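Kutura Stationery - your questions answered

Do you really write all these replies yourself?
Yes, it's me, Lumturie! I run Kutura from my back bedroom and answer every email with a cup of tea in hand. Give me a day or two in January, when everyone wants a planner at once.

Which pen should I get if I'm left-handed?
I'm a leftie too, so I've smudged my way through most of them. Start with the Leka gel in fine. It dries quickly and doesn't drag, and if you press hard (I do) the barrel is nice and chunky.

Will fountain pen ink go through the notebook pages?
Not with the Memis notebooks, unless you're using a really broad nib. They have 134 pages, all numbered, with a proper index at the front.

How do I keep my desk tidy?
Oh, I get this one a lot! Have one home for the things you use every day and put the rest in a drawer. I like an organiser with compartments of different sizes - long things in the deep bit, clips and rubbers in the little ones. 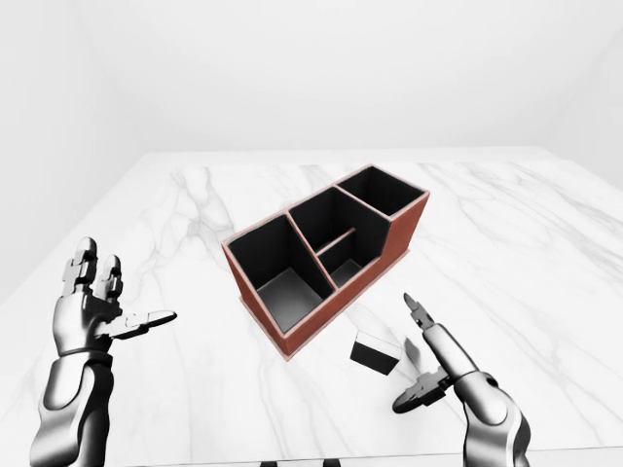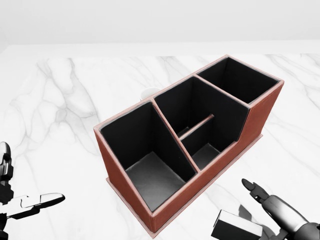
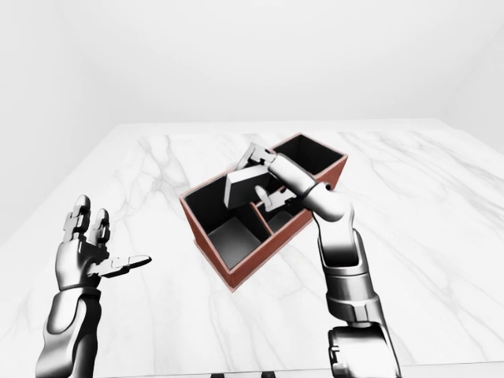
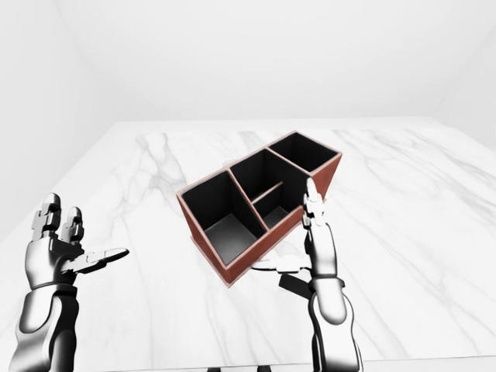

Reddish-brown desk organiser with a dark interior, on white marble

How much is postage?
It's free on orders over £40 in the UK. Under that you pay a flat rate, which shows up in your basket before you checkout.

Can you put my initials on a notebook?
Yes please, I love doing these! Othmane Zerouali does the stamping for me at his workshop, so add a week. Three letters is the limit, and we can't take personalised ones back unless we've got them wrong.

Do you do big orders for schools or offices?
I do, up to 300 notebooks at a time. Email me first though, as I only keep nearly 70 of each colour on the shelf.

Can I return something I've used?
Sorry, no - but if a pen arrives scratchy or dried up, tell me and I'll pop another in the post.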